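Hand-held gripper: fingertip coating going crumbly, and uneven light on the table
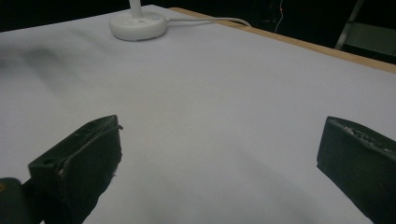 Gripper open over the covered table, lamp base at the back.

Şükran Bilgin
Sun 16 February

I've been building a hand-held gripper at our shared workshop since January. The fingers are chunky printed blocks and I brushed a rubber coating on them for grip. It held well at first, but the top rim of the right finger is rough now and has pale bits on it. The left one is a bit scuffed too, though not as bad.

My other trouble is light. The white cover on the table comes out bright in the middle and grey towards the corners, and there's a soft grey smudge at the back left that I can't place. I've done 17 test recordings and would like to sort both things before I do more. Should I recoat or start again with the fingers?

Pärn

Don't put a new coat over the old one. It will come away with whatever is under it. Scrape the rim back, rub it down with fine paper, wipe it and leave it overnight. Then do 2 thin coats with a day between them. I'd do both fingers together so the grip stays even.

Check the cable on the left finger while you're at it. It runs along the top edge and the end sticks out past the corner. A dab of glue or a small clip would stop it catching on things.

For the smudge, switch the lamp off and look again. If it goes, it's a shadow. If it stays, change the cover.

Brarno

get a second lamp and put it on the other side, sorted mine

Bultstead

Agree with Pärn on the coating. I gave up on brushed rubber and glue on strips of old bicycle inner tube, which last me 3 months or so and peel off when they're done. Your cover also has a few soft creases. Pull it tight and tape it under the edge of the table before you move any lights.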